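Do tennis balls in the dryer do anything for a down comforter?

Home & Laundry > Bedding
Posted 9 Mar 2021, viewed 3177 times

featherweary
I have a Matident down comforter, queen size, paid $139 for it in November. Washed it on gentle and now the filling sits in hard lumps along one side. Everybody online says to throw tennis balls in the dryer. They all say it in the same words, which makes me think they copied it off each other. The store in Diltstead wants to sell me Nastitent dryer balls instead, and the box says they "restore loft." Restore it how? Has anyone tried a load with and a load without? I don't want to hear what the label says, I can read a label. 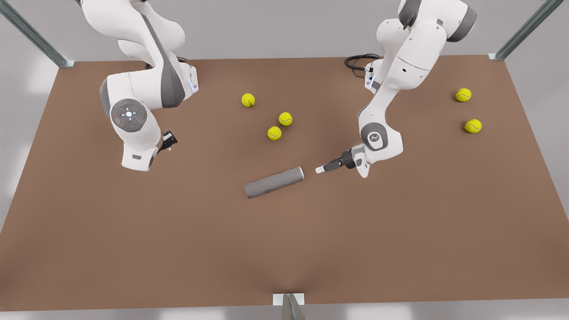 lintscreen (331 points)
Lumps in down are nearly always damp down, whatever the shell feels like. The outside dries first and the machine's sensor believes it, so turn the sensor off and use timed low heat. Take the comforter out every half hour, break the clumps up by hand and put it back in a different way around. Mine took most of an afternoon. I've run it with balls and without, same comforter, same setting, and the balls did seem to help with the clumps, but they didn't save me any time I could measure. Plain yellow tennis balls like the ones on that brown tabletop are all I used. Wash them first in an old sock if they're new, because the rubber smell gets into things. Wool balls are quieter. As for "restore loft," I'd want to know who measured it. Down that has been crushed or scorched isn't coming back because something bounced off it.

One caution: if your dryer at home is small, the comforter wraps around itself and the balls end up trapped in a fold, doing nothing. Go to a laundromat and pay for the big drum.
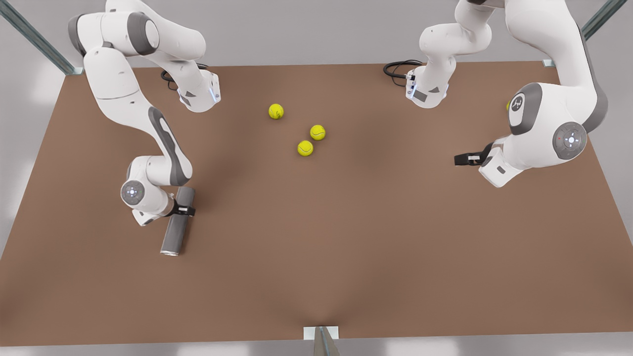 Żak
just use high heat and get it over with, I do it all the time and its fine. dryer balls are a scam, tennis balls too

lintscreen
Please don't use high heat. "Fine" until the shell fabric melts or the feathers go brittle. Check the care tag, mine says low only.

drip_dry_dora
I was going to say the same as the first reply but less patiently. Weigh it on a bathroom scale before you wash it next time, then again when you think it's dry. If it's heavier, it's still wet inside. Home scales aren't great for this but they beat poking it and guessing. I don't own dryer balls. A pair of clean canvas sneakers did the job for me, although the noise was awful and I wouldn't do it in an apartment with people underneath. Would I swear the sneakers made the difference? No, I was also pulling it out and shaking it every time I walked past.

Also smell it. Sour means damp, and if it stays sour after a full dry, I'd wash it again before putting it on a bed.

featherweary
Big drum, low heat, two and a half hours, balls from the garage. Lumps are gone except one corner. Still not convinced it was the balls. Not buying the Nastitent ones.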